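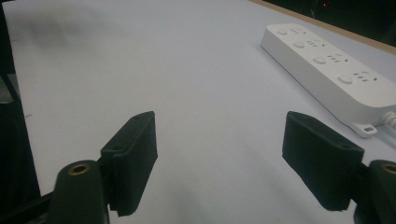 White power strip on a white tabletop.

Peveck: questions people ask about local elections

Hi, and welcome to Peveck! It's a collection of 1,643 questions that readers sent in to local news sites before their city and county elections, along with the answers they got back. I started it because I wanted to know what voters ask when there's a real person on the other end (mostly it's parking at the polling place, and whether you can still vote if you moved in May).

What's in the folder

The main file is questions.csv, one row per question. The columns are id, outlet, office, question, answer, topic and followup. "Office" is the race the question is about, so mayor, school board, county clerk and so on. If a reader asked about two races at once I left it as a single row and put both in, separated by a semicolon. Splitting them made the answers read very strangely.

topics.txt lists the 27 topic labels. I began with far more and kept merging them — "absentee ballots" and "mail voting" were the same thing in nearly every row, and I got tired of arguing with myself about it. There's also a small file called leftovers.csv, with questions that never got an answer. Those aren't in the total.

Where it came from

There are 3 sources, which I call Tridell, Carhuamaca and Groto in the outlet column. Tridell is the biggest by a long way and has the longest answers. Carhuamaca ran its sessions live, so the replies there are short and sometimes have typos, which I left in. Groto took questions by email and printed a selection every Wednesday, so somebody had already cleaned those up before I got them. Keep that in mind if you're comparing how people write!

I took out names, street addresses and phone numbers by hand. If you spot one I missed, please open an issue with the row id only (don't paste the text) and I'll fix it.

Things to watch for

Don't use this to tell anyone how to vote or where. Deadlines and ID rules change all the time, and plenty of the answers are already out of date. It also leans toward people who read local news and like writing to it, so it won't tell you what voters in general care about.

The followup column is messy. Around 30 rows have a follow-up that belongs to a different question, mostly in the Carhuamaca part, where the chat moved fast. I'm working through them, slowly.

License and updates

Free to use for research and teaching, with credit to Peveck. Next up is a proper date column — I have the data, it's just in four different formats.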